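Gripper and Camera Group, Simulation Meeting
October 22, 2024
Minutes typed up by me, Tolera Chala, from my own scribbles. If I've got you wrong, tell me and I'll fix it.

1. Leftovers from last time

The last minutes went through with one change. I'd written that the Negussie hand was the slower of the two on knobs, and it was the other way round. Sorry to the Negussie people! The slow one was Skavdale, and it's slow because we still have its closing speed turned down from the spring-clamp tests. Everyone agreed to leave it turned down until both hands have been through the full list, so at least we're comparing like with like.

The licence for the renderer is sorted until the end of the financial year. I'd been chasing that for ages, so I was pretty pleased to cross it off.

2. Which gripper for drawers and handles

This took up most of the meeting. To recap for those who were away, we're trying to choose between the Skavdale two-finger gripper and the Negussie three-finger hand before we spend real money on either, and we're doing the first pass entirely in simulation on the Tastach controller. Each gripper gets 200 tries at each task, same start poses, same random seeds.

The knob results are in for both. Skavdale missed 11 of its 200 and Negussie missed 3, which sounds like an easy win until you look at the size of the thing. The three-finger hand is a good bit wider across the knuckles, and there was a long back-and-forth about whether it would fit between a drawer front and whatever happens to be standing next to it. I said I'd like to see it tried with furniture closer together before we get excited. There was also a fair point from the controls side that a miss by Skavdale tends to be a clean miss (it just closes on air), and when Negussie misses it pushes the drawer sideways and the whole run has to be reset.

Bar handles haven't been scored yet. The runs finished but the success check was looking at the wrong joint, so every single try came back as a pass. We had a laugh about that and then a bit of a sigh. They'll be rerun.

3. Camera views

We then looked at the wrist camera against the fixed one. I'm on the side of the fixed camera for finding furniture and the wrist camera for the last little bit of the reach, but there's still a camp that wants wrist only, for the sake of one less cable on the real arm. We went through the test views on the big screen.

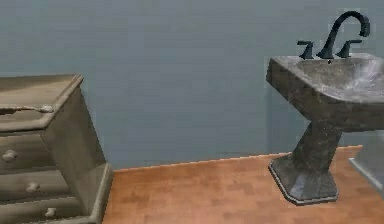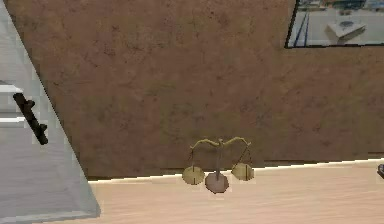 Test views from the simulator: drawers and the stone sink in the first, the balance scale in the second.

The drawer knobs started a good chat. They're nearly the same colour as the drawer fronts, and the segmentation step isn't keen on that at all. Somebody suggested painting them red in the simulator and I got a bit cranky, because we won't be going around painting people's knobs red. We settled on leaving the colours alone and trying a depth channel as well. If depth doesn't help I'll happily eat my words and we can talk about red paint.

The dark handle in the other view is a nicer target for contrast, being up against a pale panel, but it's on a slant from where we're looking, and the wrist has to roll to meet it. Skavdale can manage that in one move. Negussie, with its cable coming out the side, currently winds itself up to 270 degrees and then stops dead at the limit. It's a mounting problem and the fix is to turn the bracket, so there's a job for whoever has the model files open first.

The scale got plenty of attention too. I'd love to use it as the delicate item, because a thin post and hanging pans ought to show up a heavy-handed gripper straight away. The worry is the cords. At our present time step, thin hanging parts can jitter all on their own, and then we can't tell if it's the gripper or the maths. We'll do a run with no arm at all and log how much the pans move, then decide.

4. Controller

The Tastach controller dropped its connection twice during the overnight batch. Both times it picked up again without help but lost the try it was on. We talked about swapping to Muvumberg, which a couple of people have used before and liked. I'm not against it, I just don't want to change controller halfway through a gripper comparison and have to throw out the knob numbers. Agreed to finish on Tastach and repeat one task on Muvumberg afterwards.

5. Jobs

Fix the success check and rerun bar handles, both grippers: controls side.
Turn the Negussie bracket in the model and check the cable clears: whoever gets there first, but please email so it isn't done twice.
Add depth to both cameras and redo the knob segmentation: me.
No-arm run with the scale: me again.
Tighter furniture layout for the width question: left open, I'll ask around.

6. Other bits

Please stop saving runs to the shared desktop folder. It's full.

Next meeting when the bar handle numbers are ready. I'll send a note.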